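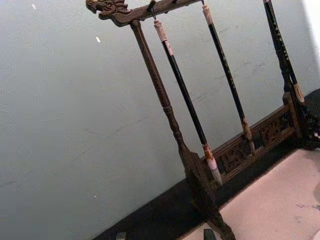
A dark wooden brush rack with a carved dragon head at the end of its crossbar.

Paper mill at Drutoden to resume production of calligraphy sheets

The Drutoden paper mill will restart its smaller sheet line in January after a shutdown of two years, operator Fledard said. The line makes unsized and lightly sized paper for brush calligraphy and ink painting, and was stopped when the drying cylinders failed inspection.

Initial output is set at 3,000 sheets per shift. Fledard has replaced both cylinders and the felt, and has rebuilt the stock chest. The old steam supply stays in service.

Neelam Chauhan, who manages production at the site, said the first batches will be limited to one weight while moisture readings are checked across the full width of the web. "Uneven drying shows up as uneven absorption," she said. "The ink spreads farther on one side of the sheet than on the other, and the buyer sends it back."

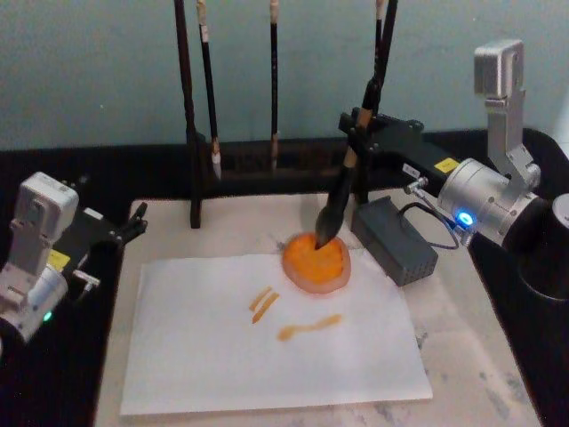 Absorption is the main point of difference between grades. Unsized paper takes up ink quickly and gives a soft edge to the stroke. Sized paper, treated with a weak glue and alum solution, holds the ink near the surface and allows finer lines. The mill will sell both under the Kasum name, in packs of 200 sheets.

Distributor Abou Zeid has ordered more than 1,000 packs for schools and art supply stores. Its purchasing manager, Reinhold Bauerfeind, said imported stock had covered most of the gap during the shutdown, but delivery times were long and sheet sizes varied between lots.

Fiber for the line will be a blend of bleached bast pulp and short-fiber straw pulp. The bast content has been raised slightly from the earlier recipe to improve wet strength. Frauke Görtz, the mill's laboratory head, said test sheets had passed tensile and wicking tests. Results on aging are still pending.

Prices for the unsized grade will stay at the level charged before the shutdown. The price of the sized grade has not been set. Sample packs can be requested from the mill office.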